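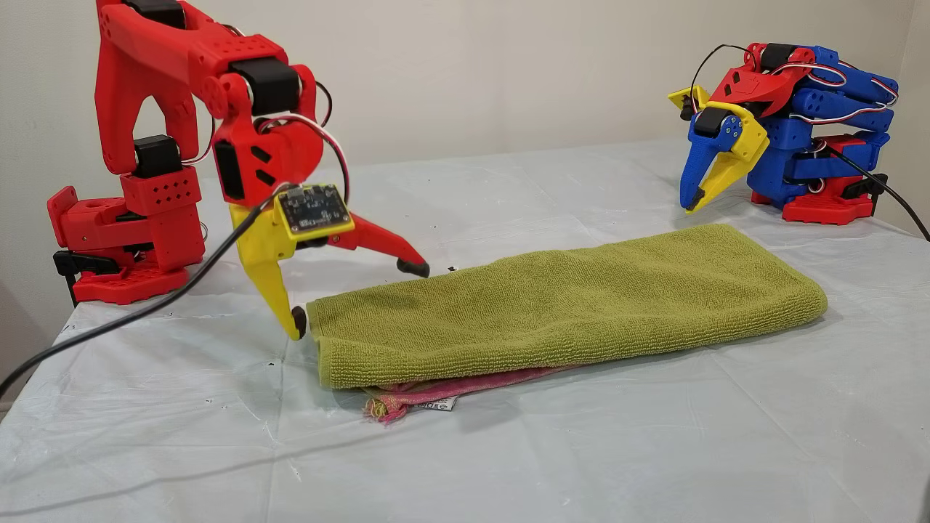 Miyuki Sekiguchi

If you have ever tried to teach a teenager to fold the bath towels properly, you will have some sympathy for the small team at Zundenico, who have spent most of the cooler months trying to get the same job out of a pair of 3D-printed robot arms. In March the group put out a new version of Weno, its free planning and control software for hobby-sized arms, and the big change this time is in how two arms share the one piece of cloth without getting in each other's way.

Cloth is a rotten thing to plan for, as anybody who writes this sort of software will tell you over a cup of tea. A wooden block stays the shape it was when the program last looked at it. A towel slumps, rolls at the fold and drags whatever is under it along for the ride, so a plan that was perfectly sensible when the gripper set off can be nonsense by the time the fingertips arrive. Earlier versions of Weno worked out the whole movement at the start and then followed it faithfully to the end, which was lovely on blocks and fairly hopeless on laundry.

The new planner works in short stretches. It chooses a spot near an edge or corner, brings the gripper down to hover just over the cloth, has another look, and only then settles on where to close. There are 36 of these check points in the standard folding routine, and each one can be moved or switched off in a plain settings file — a kindness to those of us who would sooner change a number than rebuild the whole program.

"I used to watch it reach for a corner that had wandered off a moment before," said Shigeru Ebihara, who looks after the planning side of the project. "It was very confident about it, too. Now it stops and looks, and I'm a good deal calmer at my desk."

The other half of the work is what the team calls parking. With two arms on one table, the old software treated the idle one as a solid lump and steered the busy one a long way around it, even when a small tuck of the elbow would have cleared plenty of room. Weno now asks the waiting arm to fold itself up compactly first, and it keeps the gripper pointed toward the work so that it can be called in without a big swing. The arms needn't be the same size or build either, as each has its own description file and the planner reads both before it moves anything.

Seeing the edge of a towel is a separate job, handled by a module named Uten. It was trained on 3000 labelled pictures of towels, tea towels and face washers in every colour the team could beg from family cupboards, and it has had particular trouble with one cloth lying on top of another. Uten will now mark the upper and lower layers separately, and if it can't tell which is which it says so and the arm waits for a person to click on the right edge. Ebihara would like to see that happen less often, but he reckons a pause is far better than a guess.

The team ran 360 folds before the release, and the recordings from 50 of them have been put up alongside the code, dropped corners and all. Anyone can play them back in Noguchi, the companion viewer, and step through what the planner was thinking at each point. It runs on an ordinary laptop, no arms required.

Sleeves are next on the list, and there is no date for those yet. People who already have Weno installed should save a copy of their arm description files before updating, as the joint limits are now written in degrees.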